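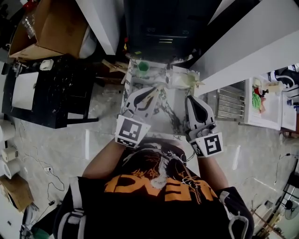
*A small green cup and a plastic container on a marble-patterned tray.*

# Where Does Your Tap Water Come From?

Drusimville Water and Drains looks after the pipes that bring clean water to homes and take used water away. These pages are for readers in grades three to five.

## The way in

Water for Drusimville starts in the Komwood reservoir. It is cleaned at the treatment plant and then pushed by pumps into large pipes called **mains**. The mains run under the streets and serve 4000 homes.

A thinner pipe leads from the main to each house. Where it enters, there is a **shutoff valve** – a handle or small wheel that stops all the water. Ask an adult to show you yours.

Inside the house the pipe divides. One branch carries cold water to the taps and the toilet. The other goes to the water heater first.

## The way out

Used water leaves through wider pipes that slope downhill. Under every sink is a bend shaped like the letter U. It always holds a little water, and that water blocks bad smells from the drain. Plumbers call it a **trap**.

## What should not go down the drain

- Cooking fat and oil
- Wipes, even if the packet says they can be flushed
- Paint

In February our crews cleared 49 blocked drains. Most were on Canel Street, and most were full of fat.

## Words to know

**Pressure:** the push that moves water along a pipe.

**Plumber:** a person trained to fit and repair pipes.

Text by Piroska Lengyel. Checked by Freya Mellor, Master Plumber.
Last updated 10/3/20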